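The Grippers That Need Their Pads Changed

The first thing Áine Mac Suibhne hands me at Drumstead is a rag and a little bottle of cleaner. Before anybody folds a shirt with one of these hand-held grippers, the yellow pads on the fingertips get wiped, and today that's my job (I was thrilled, I'll admit it!).
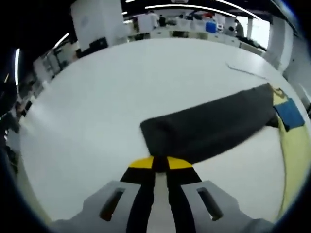
Lint is the big enemy, she tells me. A pad that has picked up fuzz slides right off a T-shirt, and then the robot that learns from these recordings learns to slide too. So she wipes every 25 folds and swaps the pads after 165 – sooner if one starts peeling.

Next comes the jaw check. You squeeze, you let go, you watch whether the tips meet evenly. Mine didn't the first time, and Sebastian Bratu fixed it with a quarter turn of a hex key while telling me about his lunch.

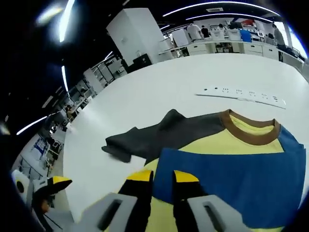 Black fingers, yellow tips and a T-shirt in yellow, gray and blue.

The pair have looked after the Tukia cell since January, and the logbook is already fat. Loose screws, mostly. One page just says "squeak, left" and has a coffee ring on it. A full service takes 30 minutes, or 43 when I'm helping. 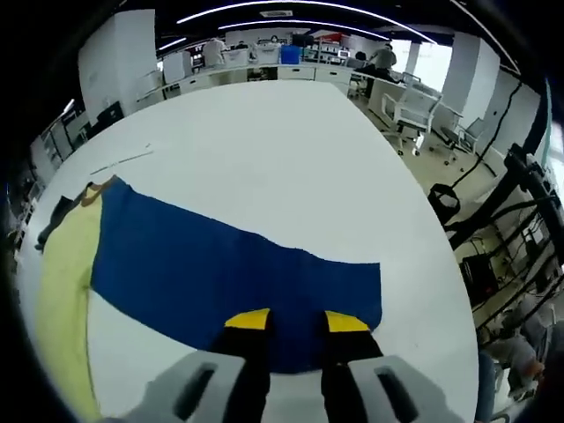 The gripper down on the dark blue cloth.

Áine let me sign for my set of pads before I left. She checked the screws again after me, and tightened two.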